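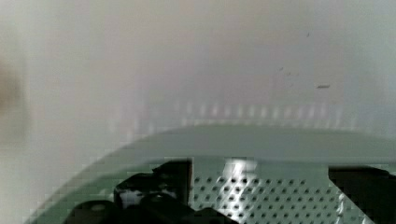 **Gallery / Workshop & Walls**

# Pale things, perforated things

Welcome to the greyest page on the whole site! I've been putting my Saltley pictures in order since February, and I've got more than 2,000 of them sitting in folders with names like "misc 2" and "sort later". Most are benches, walls, shelves and bits of metal (I know, I know). This part of the gallery is for surfaces and colours, and it'll grow as I get through the pile.

I've started with a favourite. It's the metal plate I keep coming back to — light grey, with all those little dark round holes running in diagonal rows. I could look at a grid like that for ages. My grandmother had a colander that did the same thing to me as a kid, and she'd have to take it out of my hands before supper.

The big soft area over it goes from off-white through a warm beige-pink and off into a cool grey-blue, and I'd paint a hallway in any one of those. Kazimiera Domański, who taught the evening colour class I took at Wavach, used to make us mix neutrals for two hours before we were allowed near a proper red. I grumbled the entire term. Now I catch myself trying to name every grey I meet, and the greenish one along the curve is giving me trouble. Lichen? Old enamel? Suggestions welcome!

I had a print of it done at Grovstead on their matte stock and the pinky part came out a touch too peachy for me, so I'm going to ask for a second go with the warmth pulled back. If anybody has a paper they like for very pale colours, please write and tell me. The glossy one was hopeless — all I could see was my own kitchen light.

Next up for this section are the shelf brackets and the old Sowa paint tins, once I've found which folder they're in. Prints are the usual size, unframed, and you can ask for one through the contact page.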